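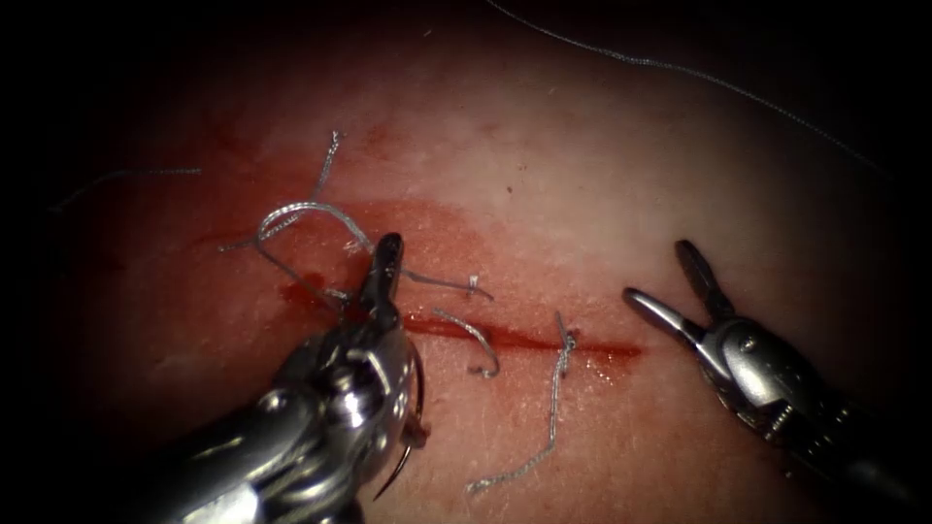 Notes on suture thread, 4 December 2025

I have moved my practice stitching from the Heiskanen thread to Zurkitz. It is braided, so it grips itself and the first throw slips less. It also frays if the jaws close on it twice in one spot.
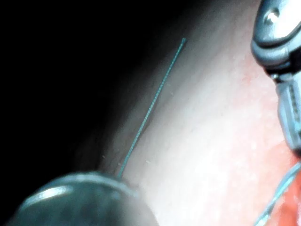 I leave a short tail, 5 cm at most, and re-tension before the second throw - never after.
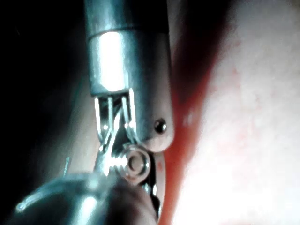

Wrist joint, with the cables and pulley below the collar.

Pad 1023 goes in the Bradden box next.

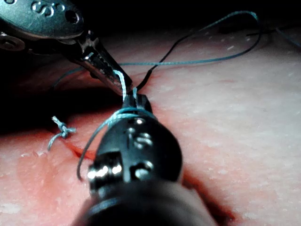
Teal thread held in the serrated jaws, with a loop around the black instrument.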